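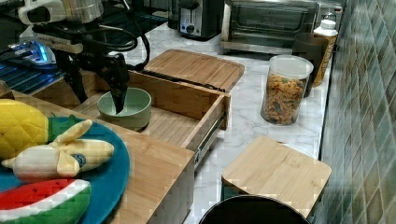
Give them a year and the thing will be cooking dinner, according to the other parents at the Ordale open house. I've heard that one before. My kid's robotics club has been at this since November and the big goal for the spring is still a bowl and a drawer.

I'm not against the club. The kids work hard, and the Zateck contest in Ukville is a real deadline. But the flyer said "home helper," and what I read in the team log was 1293 practice runs, with a run marked good if the bowl ended up in the right place, even when a student had nudged it first. That's grading your own homework.

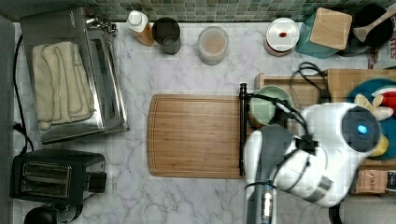
I asked if they could score the nudged runs separately. They said the Tanguy rulebook doesn't require it. Fine, but I'd want to know anyway, and I think the kids would too. The entry fee is 70 dollars per student, and for that I'd like one honest number on the poster. We'll see what they print. I did sign up to drive, so I guess I'm going.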